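Plutia (video game)

Plutia is a track and field management game for PC and consoles, developed by the Tumusbridge studio Mwakalinga. The player runs a small athletics club in the made-up county of Wisau, hires coaches, enters meets and tries to keep the roof on the clubhouse. It is remembered for its unusually deep simulation of relay selection and for a menu system that one has to be shown how to leave.

Development

Work on the game began as a spreadsheet. Lead designer Rasa Toom had been keeping one to settle arguments about who should run the third leg in a school relay, and by the time it had grown to 118 columns the studio decided it would be less trouble to sell it. The first playable build had no graphics at all. Races were reported as a list of times, followed by a line of text stating how the athletes felt about them, usually tired.

A 3D race view was added late in production, after test players asked whether anything was going to move. The studio had budgeted for crowds, weather and a scoreboard. The finished view has a scoreboard.
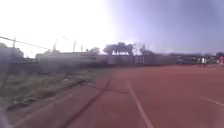 Toom remarked in the developer diary that the race view had taken longer than the rest of the game put together, and that most players would turn it off by their second season, as she had.

Gameplay

Each season lasts 16 in-game weeks and is divided into training, meets and correspondence. Training is set by sliders. Meets are simulated in real time or skipped. Correspondence is handled by hand, and takes up most of a typical session: parents write in, the county association writes in, and a man who lives behind the back straight writes in every Tuesday about the starting pistol. Ignoring him has no effect until the fifth season, when he becomes county president.

Athletes have 15 visible attributes and a number of hidden ones. The hidden values include punctuality, which decides whether a sprinter is on the bus, and "opinion of hurdles," which can fall but has never been seen to rise. Injuries are frequent and described in some detail. A hamstring strain keeps an athlete out for three weeks, or for one if the player clicks "Are you sure?" enough times, a behavior the studio first called a bug and later listed in the manual.

Relay teams are the center of the game. Every pair of runners has a handover rating that improves with practice and collapses if either of them is told about it. Players who want to win the county title tend to build the whole club around four teenagers who get along.
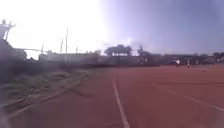

Money is scarce throughout. The club begins with enough to pay one coach and mow the infield, or to pay two coaches and let the infield go. Sponsors appear from the second season onward, mostly local carpet dealers, and set targets that bear little relation to athletics. Missing a target costs the club its kit – a team can, under the rules as coded, compete in whatever is left in the lost property box, with a small penalty to morale and none to speed.

Reception

Reviews were mixed to kind. Critics liked the writing and the relay system, and were less taken with the loading times, which on consoles could outlast the 1500 meters. Several noted that the tutorial covers the javelin in full, although the javelin was cut before release.

Sales were slow at first and picked up in August, when a patch made it possible to save during a meet. The same patch also turned every shot putter left-handed. Players grew fond of this and asked for it to be kept, and it is now a setting.

Community and modding

The game has a small and argumentative modding scene. The best-known project replaces the county association's letters with a fuller set of some 242, written by players, many of them ruder than the originals. Other mods restore the javelin, remove the carpet dealers or let the man behind the back straight join the club. He turns out to be a decent pole vaulter.

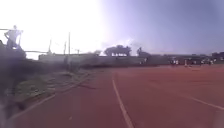 Wisau County Wiki – Sports and Management Games Team

Online leagues are run by players, the official servers having been switched off between the second and third patches. A league season is played at one meet per week, with results posted as plain text, much as in the first build. Disputes go to a vote. The longest of these concerned whether a club may field the same athlete in both legs of a two-person relay, and was settled in favor, on the grounds that the game allows it and the handover rating is excellent.

A sequel set in indoor athletics has been announced twice.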